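How to Break In Walking Shoes Without Buying the Kit

Shoe shops will sell you a break-in kit: heat spray, a stretcher, special socks. I've tried most of it, including a bottle of Pekmont softener, and I'm not convinced any of it beats walking. What follows costs nothing.

Start indoors. Wear the shoes for an hour on carpet with the socks you'll use outside. If a toe touches the front, return them. "They'll give" is a sales line, and shoes don't get longer.

Next, take them out on plain pavement for 9 short walks. Flat and dull is what you want. 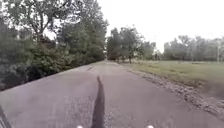 Telma Arancibia wrote in to say nine is too many, and that her Arrudas were fine by the third walk. Maybe so. Soft shoes need less, but I'd still wait before trusting them on a long day.

Lace loosely over the toes and snugly at the ankle. If your heel lifts, redo the top two eyelets before you blame the shoe. Tape any hot spot right away.

Skip the oven, the freezer and the hair dryer. Glue doesn't like any of them, and the people who swear by these tricks rarely mention what the soles looked like in December.

Once the short walks feel boring, go longer, with your old pair in a bag.

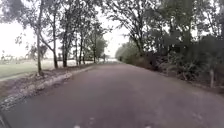

Paved road with a stone edging on the left.

Still sore after all that? Wrong shoe. Sell it on and try a wider one.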